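Open Day at the Bogale Tableware Works

If you have ever turned a plate over in a shop to see who made it, you are my kind of person, and you would have loved this visit as much as I did! The Bogale works opens its doors once a year, and I had been trying to get a place for three years running. This time I got the email, bought the train ticket the same evening and told everybody at the office (they were very patient about it).

The building is newer than I expected. I had pictured brick and chimneys, and it's a bright, plain place on the edge of town with a bus stop right outside. We were split into groups at the door, given a paper badge and a pair of those shoe covers that make you walk like a duck, and off we went.

First stop was the clay room, where it smells like a riverbank. The clay comes in on pallets, gets mixed with water and sieved, and then rests until it behaves. I put my hand in a bucket of slip when invited, and I can report that it feels like cold yogurt. The man running the mixer has been at Bogale for nine years and still checks each batch by rubbing a little between his fingers.

From there you follow the clay through shaping, trimming and drying. The trimming bench was my favorite part of the whole first hour – a plate spins, a blade touches the edge, and a ribbon of clay comes curling off in one long piece. I could have stood there until closing. A boy in our group asked if he could keep a ribbon, and he went home with a whole bag.

Then the kilns! The big one holds 1000 dinner plates in one firing and was shut while we were there, so we had to make do with the warmth coming off the door and a very good talk about what happens inside. The plates shrink as they fire, more than I'd have guessed, and every shape has to be drawn oversize to allow for it.

The last stop was the line called Sukeck, which is the one I had come for. It's a family of big, simple dishes in quiet colors, with no pattern anywhere. I've had two of the small bowls at home for ages and use them for everything from oatmeal to keys. The large blue dish is the newest of the lot, and up close it is a lovely thing.
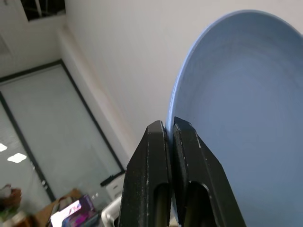 Text and photo: Kolbrún Mogensen
April 1, 2023

It's a pale blue that leans toward periwinkle, and the surface is matte and smooth, so the light slides over it softly. The inside goes a little grayer, and then the raised rim catches the light and you get a thin brighter line all the way along the curve. I kept tilting my head to make it come and go. Is it a plate or is it a bowl? I asked, and got a different answer from each person who worked there. I'd put salad in it. Sheena Munro, who led our group, puts roast potatoes in hers.

Sheena has a wonderful way of explaining glaze. She told us the Sukeck blue is recipe number 2052 in the works' book and that the ones just before it were either too purple or came out looking like old toothpaste. A matte glaze is fussier than a shiny one, she said, and shows up every fingerprint left on the plate before firing. She passed round a few test tiles so we could feel the difference with our thumbs, and there was a proper argument at the back over which was nicest. (Mine was a speckled green that they decided against. I'm still sad.)

The seconds shop is by the exit, and of course we all went in. Prices are fair, the flaws are mostly tiny, and they wrap everything well in plain paper. I came out with four side plates, a jug with a slightly wonky handle and one more small bowl. The large blue dish wasn't among the seconds yet, and Sheena thought July might be a good time to look again.

A few practical bits for anyone tempted. Each open day takes 70 visitors, and you sign up through the works' mailing list. Wear flat shoes. The clay room is chilly and the kiln hall is not, so bring layers. Coffee and cinnamon buns are served in the canteen afterward, on Bogale plates, naturally, and yes, the whole table turned them over to look at the stamp.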